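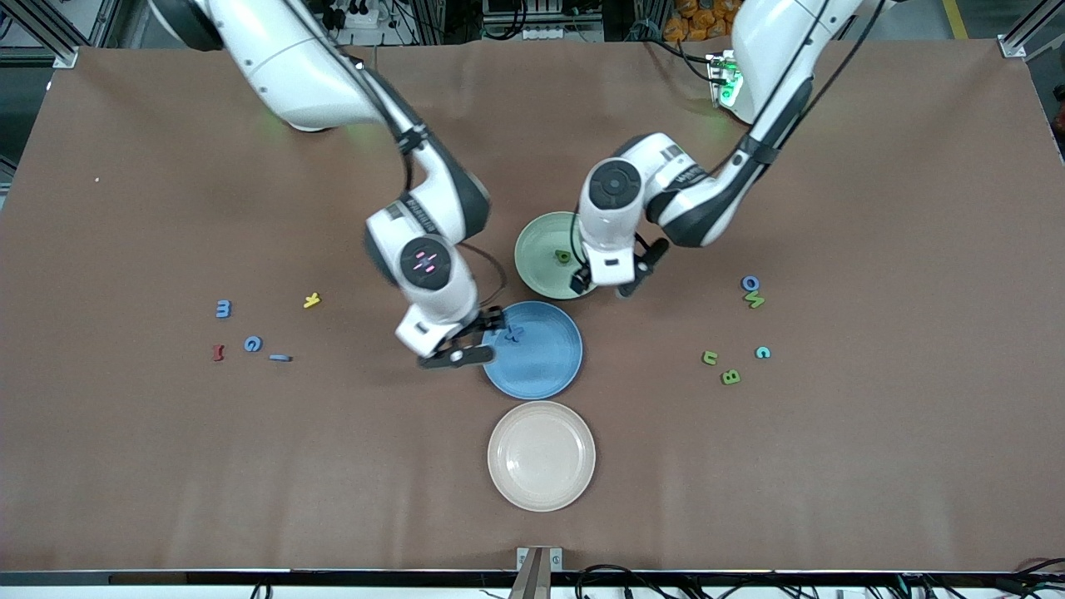
Chapter 4
Two Arms on One Table

A robot with two arms is a bigger project than two robots with one arm each. The arms share the same space, and each must know where the other one is. In this chapter we start the build that will stay with us until the end of the book, in the shared workshop at Trakska. The task is a sorting task: letters go onto plates according to their color. A blue letter lies on the blue plate and a green one on the pale green plate, while the cream plate in front is still empty. The other letters lie to the left and right of the plates, so each arm has a side that is easy for it to reach. Near the middle the two arms can meet, and most of our work in Section 4.3 is about this region.

You do not need large arms to follow the chapter. Nermina Dumitrescu built her first pair at home with a reach of 700 mm, on an old kitchen table, and her notes are used in several exercises. What you need is a table that does not move when an arm stops suddenly – please test this before you fix anything to it.

Foam letters are good objects for a beginner. They are light, and a gripper which closes too much will press them but will not break them. On the other hand, they are flat, so the fingers must come down very close to the table.

4.1 Fixing the bases

Begin with the left base. Mark its center 125 mm from the rear edge of the table and draw a line through the mark, parallel to this edge.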